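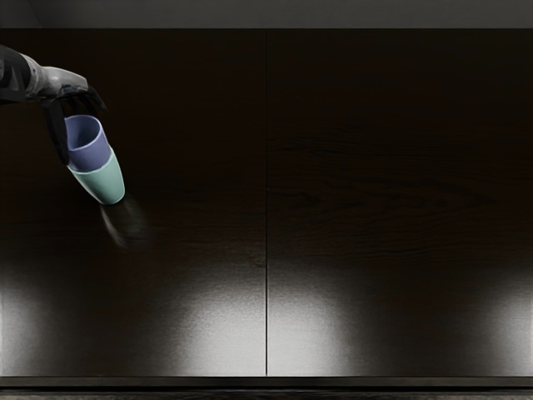

Posted by the Jirnley allotment log | 9/26/26 | Filed under: water, diary

Tank level at first reading: 1,393 litres. That is 427 litres down on the last entry, all of it drawn through the lower tap. No rain worth recording in the interval. The gauge on the shed side read trace, and the one by the hedge had a dead earwig in it and was discounted.

The main job today was the downpipe. The joint between the gutter outlet and the first-flush diverter has wept since August, and the stain on the boards below it had grown to about the width of my hand. I took the pipe off in two sections, cleaned both ends with a dry brush and found the rubber ring twisted along a third of its length. It had been fitted that way, by me. The replacement was a Puvent ring, bought in the spring and kept in the drawer with the jubilee clips. It is slightly stiffer than the old one and needed a smear of washing-up liquid before it would seat. I pushed the pipe home, marked the depth on it in pencil and put the brackets back. One bracket screw no longer bites. I moved it up to fresh wood and filled the old hole.

Test: two full watering cans tipped into the gutter at the far end, one after the other. The joint stayed dry to the touch. A few drops came from the stop end instead, where the sealant has lifted. That goes on the list.

The diverter itself was due for emptying. The chamber held a dark sludge of moss, roof grit and a quantity of birch seed, which is early this year. I spread it under the currants. The drip outlet at the bottom was blocked again. It is meant to let the chamber drain slowly between showers so that it is ready for the next one, and when it blocks, the first dirty water of every rainfall goes straight past into the tank. I cleared it with a guitar string. A wider outlet would block less but would waste more water in light rain, and light rain is most of what falls on Jirnley. I have left it as it is and will check it fortnightly.

Then the water. A sample from the lower tap was faintly yellow against white paper and had no smell. A sample from the top, taken with the ladle, was clear. The difference suggests that the sediment is now deep enough to be stirred by the tap, and I ought to have raised the draw-off when I installed the tank. The floating intake I priced last year would solve it. The hose for it has to be non-collapsing, and the only one Ristton had in stock was the wrong bore.

I brought the annual totals up to date after lunch. Collected since the start of the year: 2,383 litres by the meter on the inlet. I do not fully trust the meter at low flow, where the paddle sticks, so the true figure will be higher by some amount I cannot state. The roof is small and faces the wrong way for the prevailing weather. Most of the catch came in four heavy falls, and during two of those the tank was already full and the surplus went down the overflow to the ditch. A second tank would have caught it. Whether there is room for a second tank depends on moving the compost, and I am not going to move the compost in this state.

Crops, briefly. The leeks are standing well and had no water today. The Samuel beans (a dry bean I have had from the swap table two years running) are rattling in the pod at the top of the poles and still green at the bottom. I picked the dry ones and left the rest. Pods that feel leathery go mouldy in the jar, as I found last winter. The squash have stopped growing and I have turned off their drip line. That should cut consumption by up to 10 litres a day, and the level will show soon enough if the estimate is poor.

The water butt by the gate has mosquito larvae again. The mesh had slipped on one side. I re-tied it with wire and emptied the butt on to the rhubarb, larvae included.

Left to do, in the order I am likely to do it:

Stop end of gutter: scrape out and reseal, needs two dry days.
Second bracket: check screw.
Inlet meter: take apart and clean the paddle, compare against a bucket at slow flow.
Floating intake: ring Ristton about the hose.
Lag the standpipe before the first frost. The old lagging has been chewed and there is no point in reusing it.
Autumn clear of the gutter once the birch has finished.

Second reading at dusk, after topping up the cans for the greenhouse: 1,371 litres. Wind had gone round to the south-west and the cloud was lower. I left the diverter cap hand-tight and took the ladder in.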